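How to Set Up a Hot Drinks Point That Survives Until the Afternoon

Posted 8 Nov 2025 in Office Bits

Every shared building has a drinks table, and every drinks table is perfect for six minutes. Then somebody takes two cups stuck together, puts the spare down next to the sugar, and the whole arrangement starts its slow decline into a heap of lids and regret.

I have been setting these up for meetings, open days and one very long planning consultation, and I've made most of the mistakes personally. What follows is for paper cups, one table and a crowd that would like a coffee before it is asked to sit down.

What you need

One table, small enough to reach across
Ripple-wall paper cups
A wire cup holder or dispenser
Two flasks or an urn
A tray for milk, sugar and stirrers
A bin, larger than you think
A damp cloth

Pick the cup before anything else

I'm a convert to ripple cups, the ones with the ridged paper wall. A plain single-wall cup of fresh tea is a thing you pass from hand to hand while making small noises. You can buy separate sleeves, of course, and then spend the morning watching people work out that the sleeve goes on from the bottom. The ridged sort saves all that.

The drawback is storage. Ripple cups are fat. They don't nest as closely as smooth ones, so a stack of them is a good deal taller than you'd expect, and a carton takes up the sort of cupboard space that gets mentioned in meetings. I once ordered a case of 1056 from Fareck on the strength of the unit price and had cups behind the photocopier until October. Buy by the sleeve unless you're feeding an army.

Check the fit of the lids too. Rim sizes vary between makers, and a lid that nearly fits is worse than no lid. We had a batch from Zoston that sat on beautifully until the cup was tipped towards a mouth, at which point the lid resigned.

Unpack without touching the rims

Wash your hands, then open the plastic at the base end of the stack. This feels wrong and is correct. You want to handle the bottoms and leave the drinking end alone. If you open it at the rim end you'll be reaching in with your fingertips, and somebody will be watching.

Slide the whole lot out in one go if your holder is empty. If it's half full, take the old cups out first and put them back on top so they get used. Yes, I know. I also know what lives at the bottom of a cup stack that has been topped up since spring.

Look into the top few for bits of packaging or a stray lid liner. Give each one a turn in the light and move on. Anything with a crushed rim goes to one side for pencils.

Stack them, then leave two out

Stand the wire holder in the middle of the table, where it can be reached from both sides. The edge is where elbows live. Feed the cups in and press down lightly, only enough to stop the stack leaning. If you ram them together they'll come out in pairs all day, and you will have caused the very thing you were complaining about.

Then take a couple off and stand them next to the stack, right way up, well in from the edge. People are shy of being first to break a full stack. Give them a loose cup or two and they'll help themselves without a committee forming.

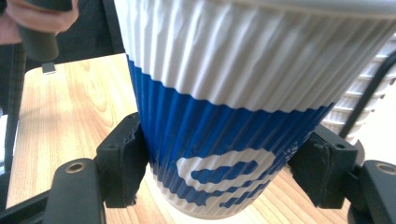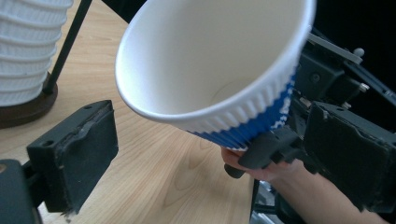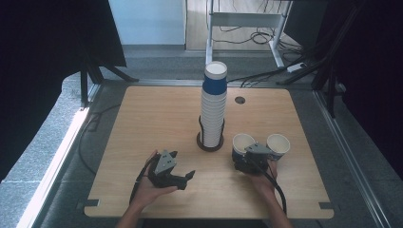 White and blue ripple cups, up close and on the table.

Don't leave more than a couple out. A row of 19 looks generous at nine o'clock and like the end of a wedding by ten, and every open cup is a dust trap. Replace the loose ones when you pass. If you're fussy about dust you can stand them upside down, but then you've put the rims on the table, and I'd like to know when the table was last wiped.

Separating two cups that won't part

It happens with ripple cups more than smooth ones. Don't twist. Twisting scuffs the ridges and can open up the side seam, which you'll discover with hot water in it. Hold the lower cup near its base, squeeze the upper one very slightly just under the rim so that a little air gets in, and pull straight. If it still won't come, tap the pair on your palm. If it still won't come after that, congratulations, you own a double-walled double-walled cup. Use it for the person who likes their tea scalding.

Get the order right

Lay things out in the direction people walk: cups, then tea bags and coffee, then hot water, then milk and sugar, then stirrers, then the bin. Put the lids last, just before the bin. Lids placed next to the cups will be taken at the start, carried the length of the table, put down in the sugar and abandoned.

The commonest fault is milk before water. It seems harmless, and then the queue has to double back on itself, and two polite people meet in the middle and neither of them ever gets a drink.

If the table is small, put only the cups on it and give the hot things a surface of their own. I prefer this anyway. A table with an urn on it is a table you can't lean across, and a cup stack has no business being near steam. Paper goes soft faster than you'd think.

If your table has a cable hole in the top, cover it with a saucer or keep the sugar well away from it. I've fished stirrers out of the underside of more desks than I care to admit, and sugar poured into one of those holes reappears on the carpet for weeks. Speaking of carpet, put a mat under the pouring spot. Tea is forgiving. Hot chocolate has a long memory.

How many cups to put out

For a morning with 100 people I put out a full holder and keep the rest in their wrapping under the table. People will lose their first cup and take another, usually while looking straight at the first. Writing names on cups helps a bit. Ripple walls are miserable to write on, so use a thick felt pen on the smoothest part you can find and keep it to initials.

Our holder is a Tkachenko one, nothing special, and it has outlasted two kettles. Whatever you get, choose one with a heavy base. A light one is fine when full and goes over the moment someone pulls at the last few cups.

Clearing up

Put the bin out before the first cup is poured, and put a small bucket next to it for dregs. Without the bucket you'll be carrying a bag with a litre of cold coffee in the bottom, and bags can sense when you're over carpet.

Most paper cups have a lining, so they may not be welcome in the ordinary paper recycling. Check what your collection takes. Ours wants them stacked and separate, and the Reltance sacks we get are narrow enough that stacking them is the only way they'll go in.

Unused loose cups can go back if nobody has touched them. If you aren't sure, they join the pencils. Wipe the table, wipe the wire holder (it gets sticky round the base), and put the clean stack away in a bag tied at the top, with the rims facing down.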